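Furniture and Fittings Safety Check: Drollora Guest House

Checked by: Wian Sibiya
Date of check: 2nd May
Areas covered: ground floor lounge, breakfast room, upstairs landing, bedrooms
Previous check: December

Mark each item OK, Fix, or Remove. Fix means the item can stay in use until the work is done, unless the comment says otherwise. Remove means it goes to the locked store the same day.

LOUNGE

1. Bookcases fixed to the wall, top and bottom. OK
Comment: Both brackets on the tall bookcase are tight. The short one by the window has been moved since December and was refixed into the stud, not the plasterboard.

2. Coffee table corners and edges. Fix
Comment: One corner has a raised splinter on the underside where people put their knees. Sand and seal.

3. Lamp cords clear of walkways. Fix
Comment: The floor lamp cord runs across the gap between the sofa and the door. Move the lamp to the other outlet.

4. Sofa legs and frame. OK
Comment: Slight creak on the left side. No movement when rocked.

BREAKFAST ROOM

5. Chairs, all joints. Remove (2)
Comment: Two chairs have loose back rails. They were glued last year and have opened again in the same place. Do not reglue. Ask Chaudhry for a price on replacements in the same height.

6. Sideboard doors, hinges and catches. Fix
Comment: The doors close but the left one drops a little when opened. Upper hinge screws are stripped. Use the next length up and fill the old holes first. Catches are fine.

7. Wood panels and doors, surface condition. OK
Comment: Look along the grain for splits, lifting finish and rough edges. Run a gloved hand down each vertical edge. Cracks that follow the grain are easy to miss on dark wood, so use a flashlight held low to the side.

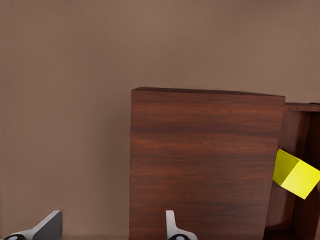 Reddish-brown wood panel with horizontal grain.

8. Shelf pins in the sideboard. Fix
Comment: One pin is a different size from the rest and the shelf tips when loaded at the front. The Skemix pins in the spares drawer fit. Keep the heavy serving dishes on the bottom shelf.

9. Table extension leaf locks. OK
Comment: Stiff. A little wax on the runners would help, but the lock engages fully on both sides.

LANDING

10. Linen cupboard secured and not overloaded. Fix
Comment: The cupboard is secure. The top shelf is stacked with spare blankets up to the ceiling and some had slid forward against the doors. Move half of them to the bedroom closets.

11. Fire door not blocked by furniture. Fix
Comment: The hall chair was back in front of the door swing. This was written up in December too. The chair should live downstairs from now on.

12. Handrail and newel post. OK

BEDROOMS

13. Wardrobes fixed to the wall. Fix
Comment: Room 4 wardrobe has a strap but it was not hooked on, probably from when the carpet was cleaned. Hooked on during the check. All the straps are Sornix and the instructions say to replace them if the webbing is frayed. Room 1 is starting to fray near the buckle, so order one.

14. Drawer stops working. OK
Comment: Room 3 bottom drawer was a Fix last time. The new stop holds.

15. Bed slats and center supports. Fix
Comment: Room 2 has one cracked slat near the foot. The bed is not to be let until it is replaced.

16. Mirrors and pictures hung on two fixings. OK
Comment: The mirror in Room 1 is heavy. Check the wire as well as the hooks.

17. Window seat lid. Fix
Comment: The lid stay in Room 3 does not hold the lid up. It can fall on fingers. Tape the lid shut until a soft-close stay is fitted.

FOLLOW-UP

Items 11, 15 and 17 come first. All other Fix items to be done within 28 days. Write the date and your initials next to the item when it is finished, and leave the old comment readable.

Signed: W. Sibiya

Last updated: 2nd May
Contact the front desk with questions about this checklist | © Drollora Guest House | Back to top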